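Marble worktop going dull where we make breakfast, can it be saved?
Posted in Kitchens & Worktops
Asked by Berenice Cuautle

Hi all, hoping someone knows. White marble worktop with grey veins, came with the flat. Past few months I've been getting dull patches on it, worst where breakfast gets made. You can only see them if you crouch and look across with the light behind. They don't wipe off. They don't feel sticky either, just a bit rougher than the rest.

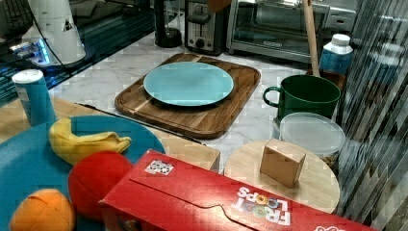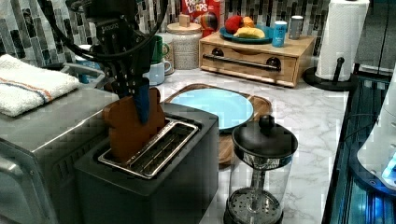 Worktop with the board and plate on it, then the toaster end.

Things I've tried: washing up liquid, hot water, a microfibre cloth. Then (don't shout) a spray limescale remover, becuase I thought it was hard water. Think that made it worse. There's a new patch the exact shape of the spray.

Landlord's agent, Sayegh, says it's "wear" one week and "damage" the next, and has quoted 400 to have it repolished, out of my deposit. Is it something I can do myself? And what should I be cleaning it with? We're out in May so not got forever.

3 replies

Leif Dahlgren
It's etching. Not a stain, so no cleaner will lift it. Marble is soft and full of calcium and acid eats the shine off. Lemon, vinegar, orange juice, wine, tomato, fizzy drinks, and yes, limescale remover, that's the worst of the lot. Limescale and marble are nearly the same stuff as far as the acid cares. Bin it, or keep it for the loo.

Light etching you can do yourself if the top is polished. Marble polishing powder, the sort with tin oxide in. I used the Praltine one, small tub, still got most of it. Clean the area, let it dry overnight, sprinkle a bit, few drops of water, rub with a damp felt pad or an old white t-shirt. Small circles, keep it wet, 2 minutes or so then wipe and look. Do it again if needed. My worst patch took most of a Sunday morning with tea breaks.

Try it somewhere hidden first. Behind the kettle, say. If your top is honed (matt all over) DON'T use the powder, you'll get shiny spots and they look daft.

If you can catch the edge of the patch with a fingernail it's too deep for powder and you want a stone person.

Day to day: warm water, tiny drop of washing up liquid, dry it off after. No cream cleaners, no scourers.

Glykeria Pappas
just put baby oil on it?? mum did hers for years, looks lovely. bit slippy

Leif Dahlgren
Please don't, it soaks in and goes yellow. Then you've got a stain as well.

Ailsa Paterson
Agree with Leif on the powder. Couple of things to add as I've been through the deposit bit.

Get your check-in inventory out before you touch anything. Mine said "worktop, marble, light marks" and those two words saved me. If yours says anything similar the agent can't really charge you for the whole top. Take dated photos now, low angle, torch held flat to the surface, or the marks won't show up at all. And ask for the quote in writing with the size of the area on it. Mine was for the entire kitchen when it was one corner.

Tell them before you polish too. Some contracts are funny about tenants doing repairs, and if it goes wrong you've handed them the argument.

Also sealer. People will tell you to seal it. Worth doing, but it only slows down stains, it does nothing for etching. I did mine with Jidska, wipe on, wipe off, 14 quid. Still got a lovely ring off half a lemon that same week. So boards and trays under anything acidic, and wipe spills straight away, not after you've eaten.

Sorry bit of an essay, on my lunch.

Berenice Cuautle
Thank you both!! Fingernail doesn't catch so ordering the powder. Dug out the inventory and it says "marble top, some dulling nr sink" so have emailed Sayegh that with photos. No reply yet. Polished I think, not honed, the bit behind the kettle is properly shiny. Will post how it gos.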